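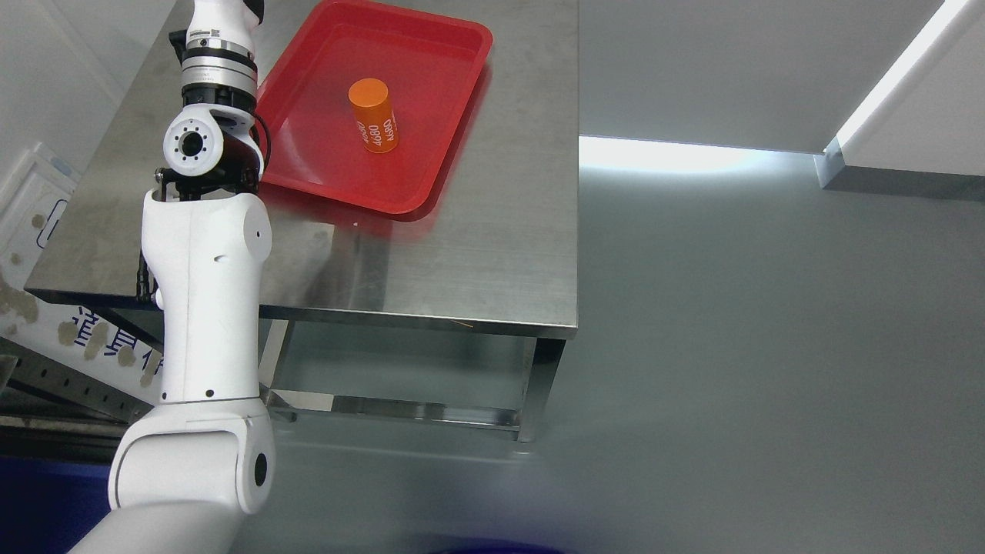 5 min read

Saulius Bite would like it known that he has opinions about things other than tables. He tells me this while leaning on a table. He has set up benches and work surfaces at Skurkier for long enough that people bring him their furniture problems in the hallway, the way other people get asked to look at a mole.

The table he wanted to talk about is stainless steel, brushed, on metal legs, with a crossbar down near the floor where a shelf could go. It came from a restaurant supply dealer called Kusuma and was built, in the dealer's mind at least, for somebody to chop onions on. The red plastic tray came later. The orange cylinder in the tray, with 4680 printed up and down it in white, came last and gets most of the attention.

"Everyone asks about the orange thing," he says. "I can't get one person to ask about the table."

So I asked about the table.

"Thank you. I wanted wood. I want that on the record. I like a wooden bench, I like how it sounds when you put a tool down on it. Steel sounds like you dropped something even when you didn't." He lost that argument in February to Endang Osman, who runs the room and has the final say on anything with legs. Her case was that steel wipes clean. His case was that it would never look clean, and on this he considers himself to have been proved right.

He has a point. The top is all streaks and smudges, and it picks up color from whatever you park on it, so the tray throws a soft red glow onto the metal. Bite wiped down the table for the first weeks with a spray, then with a different spray, then with a cloth from Jistach that was supposed to need no spray at all.

"The cloth moved the streaks," he says. "They used to go left to right."

I put this to Osman, who was at the other end of the building and came over with the look of someone who had been through it before. "It's clean," she said. "It's a clean table with marks on it. Saulius wants a table nobody has touched, and for that he should go to a showroom." She ran a hand along the front edge and left, having added a mark.

The tray was less contested. Before it there was a cardboard lid, and before the lid there was the bare top, and small round things on a bare steel top have a way of going for a walk. The edge of the table is a thin lip of metal that will stop nothing. Bite describes several months of getting down on his knees with a flashlight as "good for me, probably."

He wanted a tray with sides. He got one, with sides that are raised and rounded and a bottom that's flat, and he is surprisingly tender about it. "You can get your fingers in at the corners. A square tray, you're picking at the corner like you're trying to get the last olive." He chose red because the other colors on offer were gray and a white that he says would have disappeared. "You should be able to find the tray from the door. If you have to look for the thing that you put things in so you don't have to look for them, you've got a hobby."

The first tray he ordered was not this one. He misread a catalog and ended up with a box of 50, each the right size for a sandwich. Arif Subramaniam, who shares the storage room and has suffered for it, estimates that 28 of them are still in there. "He gives them out," Subramaniam told me. "I got two for my birthday. I don't think he remembers that he'd already given me one."

Where the tray sits is also, naturally, a matter of policy. Bite likes it toward the back of the table, so there is open steel in front to put your hands on. Osman likes it nearer the front, where she can reach it without leaning over. It sits toward the back when Bite is in and drifts forward when he isn't, and neither of them has mentioned this to the other. I have now mentioned it to both.

Which leaves the cylinder. He would not be drawn far on it, and seemed disappointed that we had got there at all. It is orange, the cap is orange too and rounded, and the number goes around it in so many directions that you can read it from more or less anywhere you care to stand.

"It's a good size for a tray," Bite says. "It's something to look at. If I'd put a lemon in there, you'd have asked me about the lemon."

I asked whether it bothered him that it leans. He looked at me for a while.

"It does now," he said.

He has plans for the underside. The lower frame has been waiting for a shelf since the table arrived, and he has priced one from Skuvavham, steel again, which he regards as a defeat but a consistent one. A board would be cheaper. He got as far as measuring for the board before Osman asked what he was doing on the floor. His requisition for the shelf has the number 3329, which he knows by heart, having quoted it in every email on the subject, and it has been approved by everyone except the person who is on vacation.

Would he still choose wood, if the whole thing came up again? He rubbed at a smudge with his sleeve while he thought about it, and made it longer.

"For the sound, yes," he said. "But I'd keep the tray."

Then he asked if I wanted one of the small ones to take home. It's on my desk now, with paper clips in it. The paper clips don't all fit.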